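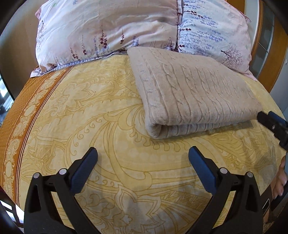
Bedding results from the August round

The bedding task set is closed, and Teodor Björklund has finished the first comparison on it. The question was narrow: does a policy trained on handheld gripper demonstrations place a folded blanket better when the demonstrations come from many homes, or when they come from one home recorded at length? Both training sets were cut to 2,267 demonstrations. The single-home set came from the Hurkutitz flat. The mixed set was drawn from 16 homes, with no home supplying more than a tenth of the total.

Each policy was run 65 times in the Nokley test room, on a bed neither had been trained on. A run counted as a success if the blanket stayed folded and came to rest within 4 cm of its target. The mixed policy was clearly ahead on patterned covers and slightly behind on plain ones. We do not yet have an explanation for the second part. Ismail Benkirane suspects the plain covers in the mixed set are too few and too alike, and is going through the labels.

Most failures in both groups happened at the grasp. Thick knits were the worst: the fingers closed on the top layer only, and the fold opened during the lift. Opening the fingers wider before the approach helped in a short side test, but that test was too small to report as a rate. Pillows caused less trouble than expected, except where a loose corner lay over the blanket.

Two changes follow for anyone recording with the Vutbridge handles. Start each demonstration with the fingers fully open, and hold still for a second before moving in. Demonstrations that begin with the fingers part closed will be kept but tagged.

The Sjögren group has asked for the split files, which will go out once the labels have been checked. Towels are next.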